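How a Floor Tile Gets Made
(for kids, 2026-09-28)

Look down. In the kitchen, maybe, or the bathroom. Are you standing on something hard, flat and kind of cold on your toes? Probably tile. And tile used to be mud. Yes, mud!

OK, mud is a little unfair. It's clay. Clay is very, very tiny bits of old rock, mixed with water. Rock wears down, rain washes the bits away, they settle. Takes ages. Thousands of years, sometimes millions. Then somebody comes along with a digger and scoops it up.

## Step one — the mix

Clay by itself shrinks a lot when it dries. Cracks, too. So tile makers add sand and a crushed mineral called feldspar (say it FELD-spar). Feldspar melts in the heat and glues everything together. Like cheese in a grilled sandwich.

All of it goes in a giant spinning drum with water. Round and round till it's smooth as a milkshake. Then the milkshake gets sprayed into hot air and turns to powder. Weird, right? Wet, then dry again. But now every grain is nearly the same size, and thats what you want.

## Step two — squash

The powder goes in a mold. A big press comes down. WHUMP. Out comes a tile, but a weak one. You could snap it like a cookie. Yolanda Cantero, who ran a press at the Sotomayor tile works in Volavbridge, let me hold one and I broke the corner off. Sorry, Yolanda.

## Step three — color

Glaze next. Glaze is a thin coat of ground-up glass stuff, plus colors. Cobalt makes blue. Iron makes browns and reds. Copper can make green. Before the oven, glaze looks chalky and dull, and you can't always guess the color you'll get.

Want a tile that looks like stone, or like a wood floor? A printer does it. Same idea as the printer at school, only it squirts special ink on clay. Next time you see a "wood" tile, look for two with the same exact pattern. The makers use a bunch of differnt pictures so repeats are hard to spot. Hunt anyway.

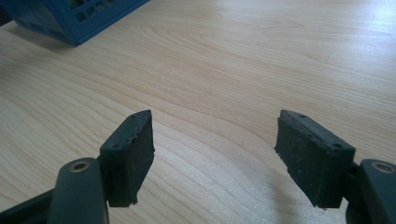
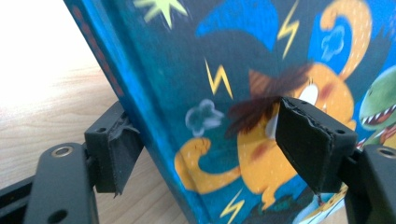

## Step four — hot hot hot

The oven is called a kiln. Some people say "kill", some say "kiln" with the n. Both fine. At Sotomayor the kiln is a long tunnel, 300 feet, and tiles ride through on rollers. Cool at the start, super hot in the middle, cool again at the end. Too fast and they crack.

There's a smaller kiln for test tiles. It was set to 1053 degrees Celsius the day I visited. Your oven at home bakes cookies at less than 200 Celsius. So, no, you can't make floor tile at home. Ezequiel Escobar looks after that kiln and kids ask him about pizza every time. The pizza would be ash.

After the heat, clay is changed for good. Add water to dry clay, you get mud again. Add water to a fired tile, you get a wet tile.

## Step five — check, then floor

Tiles get tapped, measured, looked at. Good ones go in boxes. Bad ones get ground up, and some go back in the mix.

Then a tile setter spreads sticky mortar on the floor, presses each tile down, and leaves little gaps. The gaps get filled with grout. Grout is the lines you try not to step on.

## Words to know

- **Clay** — tiny rock bits, squishy when wet
- **Glaze** — glassy coat on top
- **Kiln** — very hot oven
- **Grout** — the filler in the gaps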